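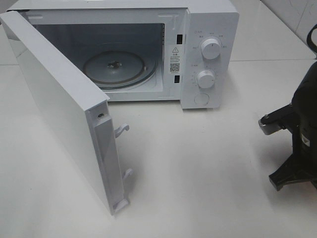
Microwave door results: does splitting the demos by start pose help?

purkanen_pete
Finally got through the full set on the microwave task, so I'm putting the result up before I talk myself out of it. The policy starts with the door wide open and has to push it shut. Same arm, same oven, same network as my January post. I trained on 772 demos, and the only thing I changed was how they get sampled. I sorted them into 4 bins by where the gripper starts relative to the door and drew evenly from each bin, instead of just shuffling the lot.

The evenly sampled one is clearly better when the arm starts well off to the right. Starting close in, I honestly can't tell them apart. My guess is the plain shuffle mostly sees close starts (I'm lazy when I teleoperate, I admit it) and never learns the long approach properly.

What do you all reckon?

Delia Villalba
Nice! How are you calling a success though? A door that's swung most of the way looks shut from a lot of angles, and with two latch hooks you can get one side seated and the other sitting proud. We got burned by that at Gaete and had to throw out a whole week of numbers.

purkanen_pete
Fair question. I tug the door lightly by hand after each run. If it moves, it's a fail. Slow as anything but I trust it.

flynn_h
Going to be the grump here. You haven't shown it's the binning. Even sampling means your far-start demos get repeated a lot more per epoch, so you might just be seeing the effect of more gradient steps on the hard ones. Did you try simply collecting more far starts?

purkanen_pete
No, and yeah, that's the hole in it. I did run 3 seeds of each and the gap was there every time, but that doesn't answer what you're asking.

flynn_h
Seeds are good, more than most people post. Still wouldn't call it a method yet.

Leandro Tapia
I don't agree with Flynn that it matters much. If reweighting gets you there without another few days on the teleop rig, that's useful whatever you call it. I tried something similar on the Costach drawer set and it did nothing at all, mind you, so I'd love to know why yours moved. Our starts were all pretty close together, which might be the whole story.

Delia Villalba
White oven on a white bench can't be helping either. Does it miss the edge of the door, or does it get there and push at a bad angle?

purkanen_pete
Mostly bad angle. It finds the door all right, then pushes too near the hinge side and stalls. The shuffled policy does that a lot from the far starts. I've been meaning to stick a strip of coloured tape on the edge to see if it changes anything, but then it's a different task and Flynn will have my head.

flynn_h
I will.

Hortensia V
Could you log where first contact happens along the door? If the two policies differ there, you'd have something better than pass/fail to argue about. I've got a little script for that from the Pastthorpe cupboard stuff, happy to send it over.

purkanen_pete
Oh that'd be great, yes please! I've got the joint logs for every run so I can do it after the fact.

Edit, 3/5/20: script is working. Far-start contact points are running now, and I'll collect a fresh batch of far demos next so we can settle Flynn's question. Plots will go in a new thread.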